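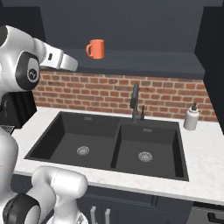

Cozinha simulada: o braço com a garra apontada para a caneca laranja na prateleira, por cima do lava-loiça.

Sobre a Serircombe

A Serircombe compara garras, braços e controladores para quem tem de os comprar ou integrar. Não fabricamos nem revendemos equipamento. Os clientes são sobretudo empresas de integração, laboratórios universitários e fabricantes que querem uma avaliação feita fora de casa antes de fechar uma versão.

O que fazemos

Cada comparação começa em simulação. Montamos a tarefa numa cozinha virtual e mantemos tudo igual entre ensaios: a posição do objeto, a altura da prateleira, o ponto de partida do braço. Depois trocamos uma só coisa de cada vez, a garra ou o controlador. Uma comparação normal tem 2.000 tentativas por configuração.

As tarefas de prateleira são as mais pedidas. Tirar uma caneca de uma prateleira sobre o lava-loiça parece simples, mas a torneira limita o caminho do braço e o lado para onde está virada a asa muda a forma de pegar. Uma garra larga pode ter força de sobra e não ter espaço para abrir. Registamos esses casos em separado, porque numa média geral desaparecem.

As configurações que passam esta fase seguem para a bancada, no nosso espaço em Beaulieu, onde repetimos uma parte dos ensaios com equipamento físico. Os resultados das duas fases vão sempre no mesmo relatório, lado a lado, mesmo quando não coincidem.

Como começámos

A empresa foi criada por Mirta Valdebenito e Gediminas Pärn, que trabalhavam juntos na manutenção de células de embalagem. O primeiro trabalho foi uma comparação entre duas garras de dedos paralelos para a Fikico, feita numa sala emprestada e entregue em fevereiro, com três semanas de atraso. A Fikico continua a ser cliente.

Hoje somos sete pessoas. Mirta trata dos clientes e da definição das tarefas. Gediminas é responsável pela bancada. Mal-soon Nam desenvolve os ambientes de simulação e Lamisi Annan escreve o código que liga os controladores dos clientes ao nosso sistema. Catalina Domínguez faz a análise dos dados e assina os relatórios.

Hustine

Hustine é o nome do nosso conjunto interno de tarefas. Tem mais de 15 tarefas de cozinha e arrumação, cada uma com uma ficha que indica os objetos, as tolerâncias e o critério de sucesso. O cliente recebe as fichas antes dos ensaios e pode propor alterações – depois do arranque já não mexemos nelas.

Relatórios e prazos

O relatório inclui as taxas de sucesso, os tempos, uma lista das falhas por tipo e os registos completos em ficheiro. Não atribuímos notas nem selos. A publicação dos resultados é decisão do cliente, mas pedimos que o relatório seja citado por inteiro.

Para pedir uma comparação, envie-nos o modelo da garra ou do braço, a interface do controlador e uma descrição curta da tarefa. Respondemos com uma proposta de ensaio e um prazo. As visitas à bancada fazem-se por marcação, de manhã.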